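Forty-two games in, and the Flaltmont bullpen still hasn't blown a lead after the seventh inning. Go ahead and read that again. I've been coming to this ballpark since the bleachers were bare planks, and I have never seen a relief crew do what these kids are doing right now!

Start with Desta Endale, the lefty who gets the eighth. Last spring she couldn't find the plate with a map. This year she's throwing the same fastball, maybe a hair slower, but she starts it at the hip and lets it run back over the inside corner, and hitters just stand there looking insulted. Against Tveit last week she came in with the bases loaded and needed seven pitches to get out of it. Seven! The 3000 people in the park were on their feet for every one of them. 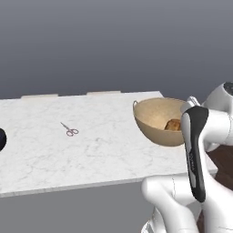

Then there's the changeup. Everybody in the league knows it's coming from Birger Løken in the ninth, and everybody swings over the top of it anyway. He learned the grip two winters ago and threw it badly for most of a season — I remember one against Nestutari that landed closer to the on-deck circle than the catcher — and the coaches let him keep throwing it. Good for them. A lot of clubs would have sent him back to the slider and called it a day.

What I love most is how the manager, Liv Hägglund, uses them. There's no fixed order before the eighth. If the heart of the lineup is due in the sixth, she goes and gets her best available arm in the sixth, and she worries about the rest later. It makes for some nervous evenings, and it's the most fun I've had with a scorebook in years.
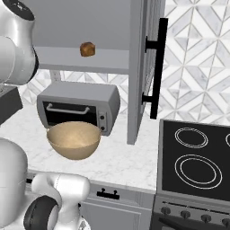

Gladys Barasa isn't ready to celebrate. She points out that the starters have been leaving after five far too often, and that by the time the hot weather comes those relievers will be running on fumes. She'd like to see two of them get a full week off before the Zevley series.

Fair enough, and she may well be right. The rotation does need to carry more of the load, and Toshio Aoki going 60 pitches and out isn't going to cut it all summer. He starts again tomorrow night. I'll be behind the third-base dugout with two sharpened pencils, hoping he's still out there in the seventh.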